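Firnbridge White Wire Rack

Item 715
In stock at the Mellen warehouse

Somewhere in your home there is a shelf doing a job it was never meant to do. The Firnbridge is a white wire rack for the things on that shelf: the cereal boxes, the bath towels, the blender you were given and feel you can't part with. It holds them up off the surface below and lets air get at them. We have tried to write a longer list of talents and this is the list.

We have sold this rack since our second catalog, when it was called the Umach. Customers kept asking how to pronounce that and we kept giving different answers, so the name went. The rack stayed the same, apart from the feet, which used to be worse.

The wires run straight across, and small items will find the gaps. Spice jars stand up fine if they're wide ones. Skinny bottles lean on each other like people waiting for a late bus. If your life is mostly skinny bottles, add the Vishwakarma liner (sold separately, cuts with kitchen scissors). 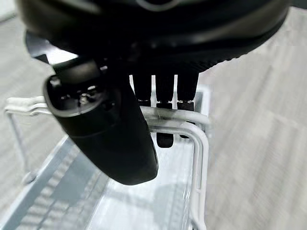 Putting it together

No tools. The side pieces fold out and the shelf drops onto them. Push down at each corner until it clicks. If three corners click and the fourth won't, lift the whole shelf off and start again, and resist the urge to use your knee.

Allow five minutes, or longer if someone is helping.

Cleaning

Warm water, dish soap, a soft brush. White shows everything, including the tomato sauce from July. Skip steel wool, which scratches the finish. It won't fit in most dishwashers, though we get letters from people who tried.

Returns

Send it back within a month, clean and folded. We take back racks that didn't fit the cupboard. Please measure the cupboard anyway.

What buyers say

"Does what a rack does. My husband has put a plant on it." (Rated 5 of 5)

"Fine. Whiter than I pictured." (Rated 5 of 5)

More than 383 reviews on file, a surprising number of them about the old feet.

Goes with

Firnbridge hook set, item 700
Vishwakarma shelf liner

Page updated Jul 6, 2021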